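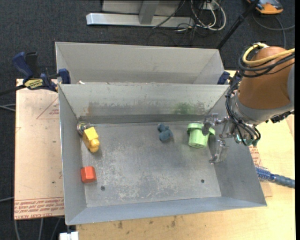 Toys in a metal bin, the red-orange block against the wall.

I joined the Begay over-thirties indoor soccer league in October on the understanding that it was "mostly social." I have the text message saved. Laiba Satti sent it, and Laiba has played left wing since she was tall enough to see over the boards, so I should have asked what she meant by mostly.

Our team is called Skekden. It's the name of the street where the first captain used to live, and the current captain, Aisyah Tambunan, says changing it would mean buying new shirts. Mine came out of a bag in the trunk of her car. It has the number 4 on the back and a burn mark shaped like Ohio near the hem, from somebody else's iron.

I hadn't played since college, where I was a substitute on a team that didn't use substitutes much. I prepared by jogging to the mailbox and back for two weeks and by watching a lot of soccer on the couch, leaning forward at the important moments.

The first game was at nine at night. Adult sports always get the hours that children and figure skaters have turned down. We played Dretodness, who warm up with cones. I want to be fair to Dretodness, but when the other team has brought cones and a man in a headband is doing something to his hamstrings with a foam tube, you start thinking about your deductible.

Indoor soccer, if you haven't tried it, is regular soccer with the resting taken out. There's no throw-in to stand around for. The ball hits the boards and comes straight back at you like a question in a meeting. My first shift lasted two minutes and I spent the second of them looking at the bench with what Laiba later called "big wet cow eyes."

We lost 6–2. I touched the ball four times, and one of those was with my neck.

After that I got slightly better, or I got better at standing in places where the ball wasn't going to go, and from the bleachers the two look much the same. Aisyah moved me to defense and gave me one instruction, to stay between my player and the goal and stop pointing. I had no idea I pointed. I point constantly. There's a phone video of the game against Pornent in which I appear to be directing aircraft.

That was also the game where I scored, sort of. Laiba hit one hard and low from the right, it came off the boards, then off my shin, then off their goalkeeper's knee and in. The ref gave it to me. Their goalkeeper gave it to me too, with a look. I ran the length of the floor with my arms out and had to sit down for the rest of the half – no regrets, some nausea.

We finished sixth. Laiba says there's a spring season, with earlier games and a slower division, and she says it's mostly social. I've already bought shin guards that fit. The old ones turned out to be for ages eight to ten, which explains the price and also the lightning bolts.

Aisyah wants the shirt washed and back in the bag by the end of the month, and I'm still trying to get the nacho cheese off the 4.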